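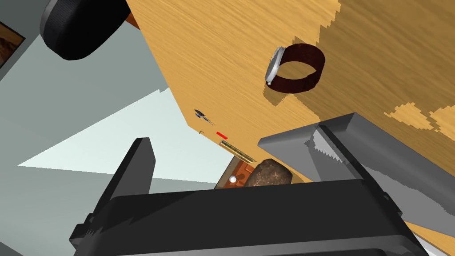

Sitside Residency and Exhibition Program
Progress report to the Nedeljković Fund
Reporting period: February to July
Prepared by Jaqueline Olvera, program manager

1. Summary

The program is on schedule in two of its three strands. The residencies and the print commissions are complete. The group exhibition has moved from June to September after the building owner brought forward the roof work over the north gallery. The delay does not change the total budget, but it does shift part of the installation spending into the next period.

2. Residencies

Both residents finished their stays. Radomir Perić used the ground floor studio from February to April and made a series of large drawings on unprimed canvas, which he is still adding to at home. Guilan Cheng followed from April to June. Her proposal was for woven wall pieces, and she kept to it, although she dropped the sound element after the first month. We agreed to this change and told the Fund by letter at the time.

Each resident gave one open studio evening, starting at 6:30 p.m. Perić's was well attended. Cheng's fell on the same night as a street festival and drew a smaller crowd, but several visitors stayed past closing and two asked to see the work again by appointment.

The studio sink leaked through most of March. It has been replaced. The cost came out of general maintenance and is not charged to the grant.

3. Print commissions

Severin Hauser delivered 32 etchings in May. The agreement called for an edition of 30 and two artist's proofs, so this part is closed. The paper is heavier than the one in the original quote and the difference was paid by the artist. Prints are stored flat in the plan chest at Skimus, who are also handling sales. A framed set will hang in the September exhibition.

4. Group exhibition

Radka Omerović is the curator. Her checklist stands at 58 works, down slightly from the first version, with loans confirmed for all but four. Two of the four are held by a private lender who wants a condition report before signing. The other two are Cheng's last woven pieces, which still need hanging bars.

The layout has been redrawn for the new dates. The north gallery will be used for drawings and prints, with low light. Woven work goes in the long room. The video piece has moved to the upstairs landing, where there is a power supply and a door that closes. Wall labels will be in large type this time, following complaints about the last show.

Sitside has asked the owner for written confirmation that the roof will be finished by the end of August. We had a verbal yes in July and are waiting for the letter.

5. Spending

Residency stipends were paid in full. Materials for the two residents came to $3,053 against a budget of $3,000. The overspend was for freight on yarn and was covered from the contingency line. Exhibition transport has not been billed yet. Sostix has held its quote for the new dates, provided we book the van by the middle of August.

6. Next period

Condition reports for the private loans, to be done by Omerović
Van booking with Sostix
Hanging bars for the long room
Proofreading of wall labels
Installation in the first half of September
Opening evening, 6:00 p.m. to 9:00 p.m.

We ask the Fund to approve carrying the unspent installation money over to the next period. A revised budget sheet is attached, with the moved amounts marked. Invoices and signed artist agreements are available from the Sitside office on request.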